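Valusetti Round Meeting Table
Contract Furniture / Tables / Meeting and Breakout

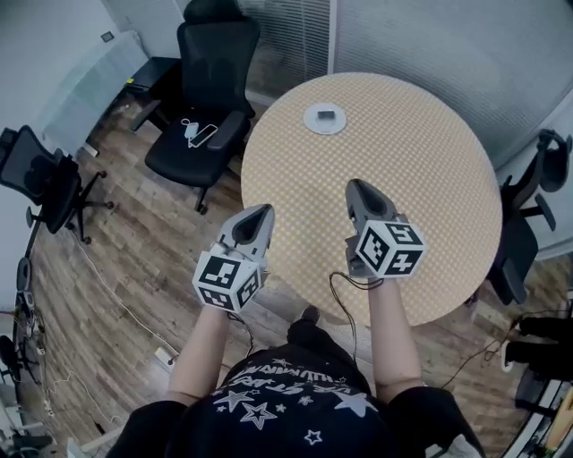 Round top in pale yellow-beige with fine white dot pattern.

Product overview

The Valusetti is a round table for meeting rooms, staff lounges, libraries and shared study areas. It is supplied by Ustent to schools, clinics, public offices and commercial clients, and is intended for daily use by several groups of people over the course of a working day. The round shape allows people to sit at any point and to draw up an extra chair when required.

The range was drawn up by Lahcen Badawi for the El Sherbiny office program and has since been extended to the general catalog. All tops in the range share the same raised edge profile, so tables bought at different times may be placed in the same room.

Top and edge

The top has a matte surface suitable for writing, reading and light handwork. The slightly raised edge helps to keep pencils and small parts from rolling to the floor. Customers who require a fully flat edge, for example where a cloth or cover is to be fitted, should ask for the Flavard model, which uses the same base.

Tops are offered in 9 colors. Dotted finishes are produced in batches, and a small difference in shade between batches is normal. Where several tables are to stand side by side, they should be placed on a single order. Color samples are sent free of charge to account holders and should be viewed under the lighting of the room in which the table will be used.

Base

Two bases are available: a central column with a flat foot, and a four-leg frame. The column base gives more knee room and is recommended for seated meetings. The four-leg frame is recommended for uneven floors and for rooms in which tables are moved often. Each leg has a leveling foot that can be adjusted by hand. Felt pads for hard floors are ordered separately.

Care and cleaning

Wipe the surface with a soft cloth and mild soap, then dry it. Do not use scouring powder, steel wool or solvent. Common office disinfectants may be used if they are wiped off within the time given on the label. Hot items should be placed on a mat. Tables are for indoor use only and should not be stored in damp rooms.

Marks from ballpoint pen can usually be removed with rubbing alcohol on a cotton cloth. Test a small area near the edge first.

Delivery and assembly

Tables are delivered with the base and top packed separately. Assembly requires two people and the hex key provided. Delivery to the room, assembly and removal of packing materials can be added when the order is placed. Orders received before 2 p.m. are confirmed the same working day. Schools that need furniture in place for September should order before the end of May.

Warranty

The base is covered for five years and the top for two years under normal indoor use. Damage from cutting, heat or unsuitable cleaning products is excluded. Claims should include the order number and the batch code printed on the underside of the top.

Pricing

Account pricing applies to orders over $3,000. Written quotes are available from the Ustent contract sales office.

Related products: Flavard Round Table, Valusetti Stacking Chair, Valusetti Half-Round Table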